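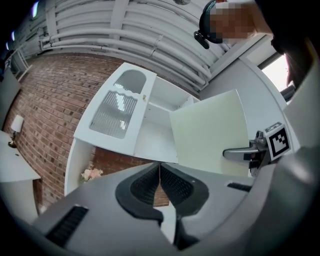
Drandari opens its doors to the neighbors, and lets them try the grippers

ROY – The old brick building on Fellness Street was packed on Friday evening, when robotics firm Drandari held its first open day since moving to town last May. By closing time 298 people had signed the guest book, and plenty of them had to be talked into going home!

The big draw was the chance to pick up one of the company's hand-held grippers and do a few household chores with it. Visitors opened a cabinet door, shut it again, moved small things from one shelf to the next and found out how hard it is to do any of that with two fingers. (This reporter dropped a sponge three times.)

The tools are used by people, but the work is meant for robots. Someone wearing a headset goes through an ordinary chore with a gripper in hand, while cameras keep track of what the hand is doing. The recordings are then used to teach a robot the same job. Drandari calls its program Randeo, and staff said it has collected 1,181 hours of chores so far, most of them in and around kitchens and closets.

Part of the fun is how homey the place looks. You come in expecting a laboratory and find brick walls, cabinets and a table lamp, with pipes running along the ceiling overhead.
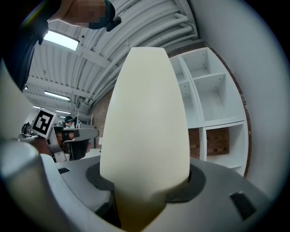
Short demonstrations ran every half hour from 4 p.m., and the later ones filled up fast. Staff took turns showing how they reach into a shelf without bumping the sides, then handed the tool over and stood by with advice. "Slower than you think" was the most common piece of it. Children took to it much quicker than their parents did, and one girl of 9 went back in line again and again until she could close a door without letting it bang.

There were good questions from the crowd, too. Several people wanted to know when a robot might be able to put away their groceries, and the answer was a friendly "not this year." Others asked about the black-and-white square markers on the equipment. Those help the computers work out where each tool is and which way it is turned.

A few visitors asked about jobs. The company said it expects to take on more people for the recording work before fall, with daytime and evening shifts, and that no background in engineering is needed. Steady hands and some patience will do. A sheet for names and phone numbers was on its second page by 6 p.m.

Drandari plans another open day once school is back in session, with longer hours and more tools to go around. Entry will be free again, and groups of ten or more are asked to call ahead. Parking on Fellness Street is tight, so the lot behind the library is the better bet.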